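Skovance opens rental of two-arm training cell to small workshops and schools

20th April

Skovance, the automation supplier, has started to rent out its two-arm tabletop cell by the month. Until now the cell was only for sale, and most of the buyers were larger companies with their own engineers. The new offer is called Semberg, and it is meant for workshops, technical colleges and small laboratories which want to try pick-and-place work before they spend money on a full installation.

The rental price is 1,651 dollars per month, with a minimum period of two months. In this price are included the arms, one gripper, the control computer, the software license and a set of practice objects. Transport is paid separately and depends on the distance. The customer must provide a stable table and a normal power outlet.

"We had many calls from people who liked the cell but could not explain the purchase to their director," said Derek Bellamy, who is responsible for sales at Skovance. "For them it is easier to sign for two months. If they want to keep it after that, we take part of the rent off the price."

He did not want to say how large this part is. According to him it is agreed with each customer.

The software comes with 77 prepared exercises. The first ones are very simple, for example to move one arm to a point and back again. Later the user has to pick up colored cubes and place them on positions marked with tape, and in the last group both arms are used in the same task. Each exercise can be changed, and the user can also record a new one by guiding the arm by hand. The recorded movements are saved in an ordinary text file, so they can be opened and corrected without the Skovance program.

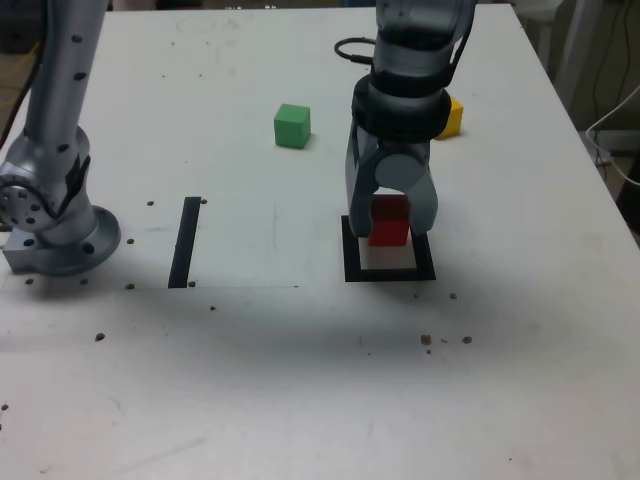
A red cube held in the gripper over a square marked in black tape. The green and yellow cubes are farther back on the table.

One of the first customers is Khumalo, a small company that assembles parts for water meters. Nana Ametepe, the production manager there, has used the cell since October under a trial agreement. She said that the setup took one working day, and that most of this time was spent on fixing the bases and on calibration.

"The instructions are good, but the chapter about calibration is too short," she said. "We had to telephone two times. After the second call it was clear, and we did not have this problem again."

Ametepe is satisfied with the precision for light parts. For heavier parts she would not recommend the cell, and she also finds the arms slow when the safety limits are switched on. Her company has not decided yet if it will buy.

Yuxi Lu, who teaches automation at the Goltent training center, sees the offer a little differently. Her students come with very different knowledge, and she likes that the first exercises do not ask for any programming. On the other hand, she thinks the price is high for a school.

"For a company this is a normal cost. For us it is a big part of the year's budget for equipment," Lu said. "I would like to see a lower price for the summer, when the companies are not asking for it so much."

Bellamy said that a school price is being discussed, but he could not give a date.

Support during the rental is by telephone and e-mail on working days. A visit by a technician can be ordered for an extra fee. Damage from normal use is covered, but damage from objects over the allowed weight is not, and customers are asked to read this part of the contract with attention. A second gripper can be added to the order, also by the month.

Skovance accepts orders for Semberg from today. Delivery takes between three and five weeks after the contract is signed. Customers who already own the older single-arm cell can use the new exercises after a free software update, except the ones which need both arms.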